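I'd been wandering around Odgate for the better part of a month before I figured out who built it. You know how it goes. You teleport in for a pair of boots, you notice the canal, and an hour later you're still there poking at other people's front doors. The name on every parcel was Mudwood, and Mudwood turned out to be one woman, Aparecida Bittencourt, who answered my message inside of 10 minutes and told me to come sit on her dock.

So I did. We talked in voice for most of an evening, with her cat yelling in the background.

"I never wanted to run a region," she told me. "I wanted a boathouse. Then the boathouse looked dumb with nothing next to it."

Odgate has 58 rentals now, all of them her own builds, and the one I keep going back to is the Gudel, a skinny three-story place with a staircase that my avatar can climb without getting her head stuck in the ceiling! I asked how she pulled that off. She laughed at me.

"I walk up them. That's the whole trick. I walk up them with the tallest avatar I own, and I do it on my old laptop, so if it's miserable I know."
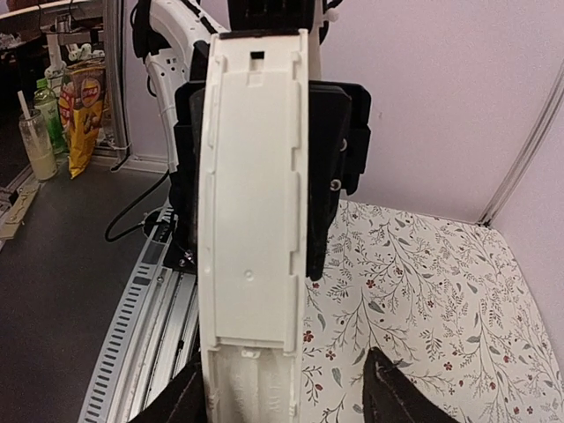 She's fussy about land impact too (bless her). The Gudel comes in low enough that you can furnish it properly, and she'd like you to know she threw out 6 versions getting there. One of them had working shutters. I would have paid extra for working shutters, and I said so.

"Everybody says that and then they click them once," she said. "Shutters are scripts. I'd rather you had a sofa."

The newest house is the Coşkun, over on the north bank, with the blue tile kitchen and a roof terrace. It isn't my style, a bit too open for someone who changes outfits as often as I do, but the light up there in the evening is gorgeous. She's had more than 1,000 visitors through the demo and says most of them head straight for the roof and never see the bedroom.

I asked about rent, because people always ask me. It's going to stay where it is until December, and after that she isn't promising anything. Tenants can swap houses once for free if they pick wrong. Pets are fine, breedables are not, and she won't budge on that one.

"I had a neighbor with horses once," she said. "So many horses."

Next up is a row of shops along the canal, small ones, with a flat above each. She showed me the first one, still bare plywood, and I've already asked for the corner.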